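The Field Is Fine, Apparently

I have now been to three meetings about the grass at Kasunville, which is three more than I ever planned to go to about any grass. The last one was on a Sunday. Catrin Morris chaired it and she had slides.

If you missed the earlier posts: the town wants to "renew" the field behind Brirkent Road. Renewing means a company called Jolidstead comes in with seed and something they call a soil conditioner, and in return we pay $3,269 and stay off it for 30 days. After that we are supposed to have a lawn. I asked what we have now and was told it was "underperforming."

So I walked over before dinner with my own two eyes and a bottle of water.
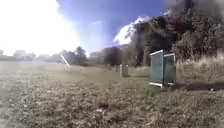 The field in question, green panels on the right.

It's patchy, sure. Some of it is green, some is the color of straw, and there are spots where you're basically looking at sand. There was a bit of litter too. I've played catch on worse and so have most people my age. What I can't work out is how a bag of conditioner fixes sandy ground under a summer sun with no sprinkler anywhere in the plan. Védís Ingvarsson, who at least knows how to grow a tomato, asked that exact question and got told it would be "covered in phase two." Phase two has no price on it yet.

Then there are the panels. Two green ones with white frames, standing at an angle to each other over by the trees. I've heard they're for ball practice, I've heard they're for notices, and Zarmeena Chaudhry swears they're left over from the fair. They aren't mentioned in the proposal at all. Do they get moved? Does the seed go around them? Same goes for the posts and that skinny white pole that leans. You would think somebody quoting for a field would write down what's standing in it.

My other gripe is shade. Jolidstead's brochure promises "even coverage," and the picture on the front is a flat green rectangle with no tree in sight. Ours has a monster of a tree at one end. Grass under a tree like that does what it wants. My father fought the same battle in our yard with seed from Kahraman's hardware store, every September for years, and the tree won every time. He ended up putting a bench there.

I stayed a while anyway. The sun was fierce on the left side and there were big white clouds piled up over the roofline, and I'll admit it looked like a perfectly decent field to me.

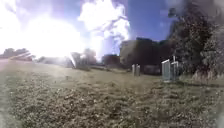

What I'd do with the money

Not much. Pick up the trash, put the mower blade up a notch, and throw down $300 of tough seed in the fall on the worst spots. See what it looks like next year. If it's still bad I'll sit through another slide show and keep my mouth shut.

Sobia Kiani thinks I'm being cheap. She may be right, but she also bought the gutter guards.

Next meeting is at 7 in the library basement. Bring a sweater.

Recent posts
Gutter guards, one year later
Why is the library basement so cold
Štefánia Gajdoš lent me her edger and I have thoughts
The farmers market raised its prices again
Kasunville field, part two: the brochure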